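FLOR 110: Basic Floral Design
Handout 4: The Hand-Tied Bouquet, Laying Out and Wrapping

Read this before lab. Bring your own knife if you have one. Shears are in the drawer under the Miettinen cooler, and they go back there at the end.

What the session covers

Last time we made a round bouquet in the hand, turning as we went. This time the bouquet is fan-shaped and is built lying down. A fan bouquet has a front and a back. It is meant to be carried over the arm or laid on a table, so all the flower heads face up or out to the sides, and the back stays fairly flat.

Lay it out on something dark. Pale petals are hard to judge against a white bench, and gaps between stems disappear completely. Any dark cloth or sheet will do. Crinkled material is fine, and the folds help keep round stems from rolling.

Conditioning

Strip every leaf that would sit below the tie. Recut the stems at a slant and stand them in clean water for at least 2 hours, longer for anything woody. Buckets are filled at 4 in the afternoon the day before lab, so flowers from the class supply will already be conditioned. If you bring your own from Tomau or the supermarket, you need to do this at home.

Choosing materials

You want 3 kinds of material.

Line: sprays and long stems that set the outer edge of the fan.
Mass: fuller blooms that carry the color in the middle.
Filler: small-flowered branching stems and leaves.

Keep the colors close. Cream, pale pink and yellow sit together easily. One darker flower is enough to give the eye a place to rest, and it should go a little off center.

Placing the stems

Start with the longest line stem and lay it slightly left or right of the middle. Add the outer stems on each side, with the heads spread and the stem ends meeting at one point. That point is where the tie will go. If the ends don't meet, the bouquet will twist when you pick it up.

Next put in the mass flowers, with the biggest ones lower down and toward the center. Smaller heads and buds go out to the tips. Stagger the heights. Two blooms side by side at the same level look like a pair of headlights.

Filler goes in last. A spray of tiny flowers can make up one whole side if it is dense enough. Tuck leaves in where stems show through, and leave a few points sticking out past the petals.
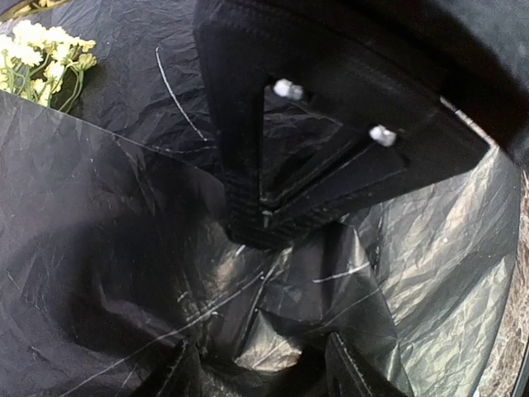
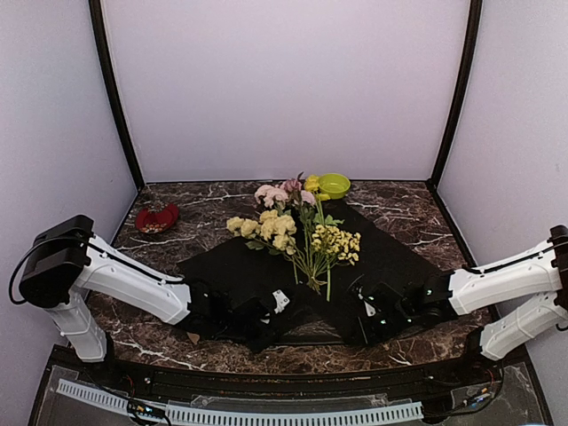 Tying

Slide one hand under the stems at the meeting point and close it. Lift the bouquet a few inches and check that nothing drops. With the other hand, loop the twine (Drekau waxed, on the spool by the sink) over one stem, then wrap the whole bundle 4 times, pulling firmly on each turn. Knot at the back. The twine should be tight enough that you can't push a finger under it, but it must not cut into soft stems such as tulip or ranunculus.

Trim the ends level after tying. Cutting them first wastes length, and you will have to cut again anyway.

Wrapping

Black wrap makes light flowers look brighter and is forgiving of water spots once it is wiped. It also shows every crease. For class work creases don't matter. For a sale piece, cut a fresh sheet.

Set the wrap with one corner pointing away from you. Lay the bouquet so the top blooms come just past the edge of the sheet. Fold the bottom corner up over the stem ends, then bring in the left side and the right side. Leave the top open and loose. Most first attempts are too tight here and the side sprays get bent inward. Tape once, at the tie.

Common faults

Heads all at one height.
Tie too low, so the fan flops open.
Leaves left below the tie.
Yellow filler only on the outside edge, with none near the middle.
Wrap covering the outer blooms.

For the log

Write down what you used, the stem count and the length from tie to tip. Price it from the Zilov list, wholesale column. Logs are due at the start of the next lab.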